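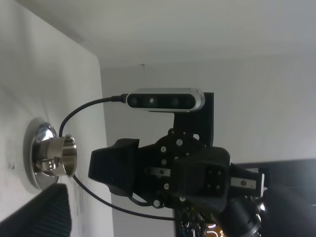 3.2 Collecting the demonstrations

We gathered all of our training examples by hand, with one person driving both arms through the leader set we built at Argate. I did most of the driving myself, so a lot of what follows is what I learned from doing it badly first.

Each example – we call them "runs" – starts with both arms parked and ends when the operator taps the foot pedal. We collected 368 runs in August, split over 4 tasks. After going through them one at a time, we kept 199 for training. That sounds like a big loss, and it hurt, but most of the runs we tossed were from the early days, when I kept stopping halfway to think. The Plododel policy picks up on those pauses and happily copies them.

Figure 1. Wrist camera view during collection on the wall fixture task. The other arm's gripper and its depth camera are in view, with the chrome fixture on the left.

We recorded a wrist view from both arms, plus the joint positions. I had wanted to skip one of the wrist views to save disk space. Then we tried labeling some runs without it, and it was really hard to tell how far a finger was from the metal cup, so both views stayed in.

Shiny parts gave us the most trouble. Depth readings on chrome are patchy, and we didn't try to fill the holes. We just passed the color images to the model and kept depth for our own checks.

We also changed the starting pose every 3 runs. The Pedport logging tool prompts the operator to do it, which helps a lot when you're tired and want to leave everything where it is. Operators were free to use either arm first, and we stored their choice with the run so we could balance the training batches later (see Section 3.3).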